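Section 4: Recording treatment costs in Pamgate

Before you start

Pamgate adds up what an illness costs a household. It can't tell you what you are owed, whatever the Gestska brochure suggests. Keep your paper receipts.

You will need your bank statements from the month of diagnosis onward, your pay stubs, and a patient line of work to fall back on when the import fails.

Entering costs

1. Open Household and choose Add Person. Enter the patient first. Caregivers go in afterward, or their lost wages will be counted as the patient's.

2. Type in the date of diagnosis. Do not use the date of the first scan. The program accepts either one and warns you about neither.

3. Go to Travel and enter each hospital trip. The Estimate button assumes every trip is 29 miles. We have yet to meet a family for whom that was right, so enter your own mileage.

4. Under Lost Income, enter pay before and after the change in hours. Self-employed users should skip the wizard and fill in the table by hand.

5. Press Save. Wait for the green bar - the word "Saved" appears before the file is written.

Note: The Import feature claims to read statements from any bank. In our August check it misread 380 of 1,028 lines, mostly parking charges, which it filed under Leisure. Check every line. 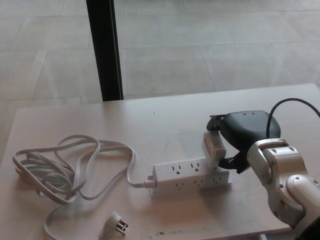

Figure 4-1. White plug at a white power strip.

Home equipment costs

6. Choose Home, then Electricity. Enter the extra cost of running medical equipment, taken from your bills. The "typical" figures in the drop-down list come with no source, and we would leave them alone.

7. Add any changes to the house, such as rails or a ramp. Enter what you paid, less any grant.

Caution: Totals above 3,000 are rounded in the printed report. Some charities ask for exact figures. Export the spreadsheet and send that with your application.

Caution: Do not rely on the Hardship Score. Neither Yaqin Kong nor Junhao Feng, who tested this release, could get the same score twice from the same entries.

Section last checked 12 Aug 2025. For sharing a file with a social worker, go to Section 5.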